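How do I find out who is singing lead on the old Lollus tracks?

Elsie Lockyer
I've been a Lollus fan since their second album and still can't tell Prudari and Duangkaew apart on the early songs. The sleeve notes only say "vocals: Lollus". Is there a proper list anywhere? I'm making a fan booklet for a meet-up in May and want to get it right.

prukilcombe_fan
The live videos are your best bet. Prudari takes the low verses and Duangkaew does nearly all the high parts in the choruses. It does swap on the ballads — the second single is Duangkaew all the way through until the last chorus. The fan forum has a thread with 234 replies on this, and the first post gets updated when someone finds a new interview. I'd start there and check anything you print against a live version. 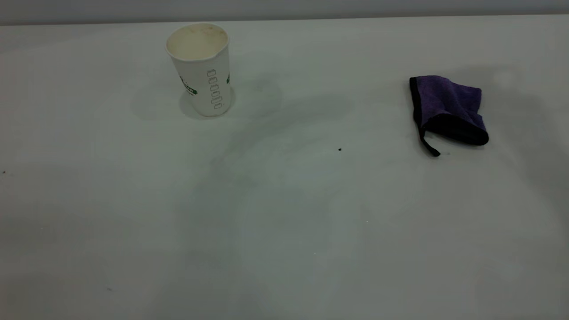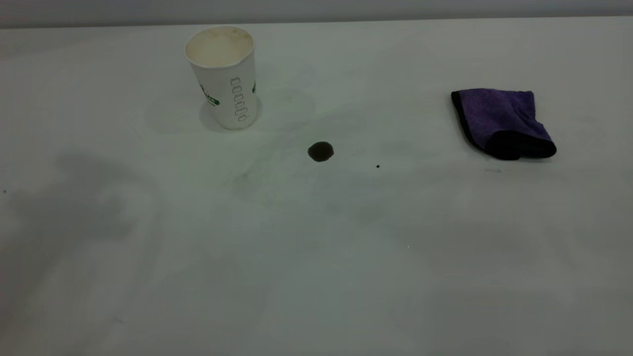
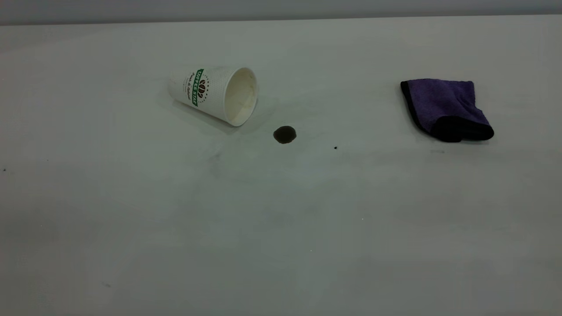
White paper cup, all three.

Other replies

tenor15
Just listen with headphones. It's obvious.

marlpit
Not that obvious on the debut, as they doubled each other on most lines. The reissue booklet has credits for 15 songs, but it leaves out the B-sides. Mine came from the Prukilcombe show, where they only had 400 of them. I can type the credits out if you want them.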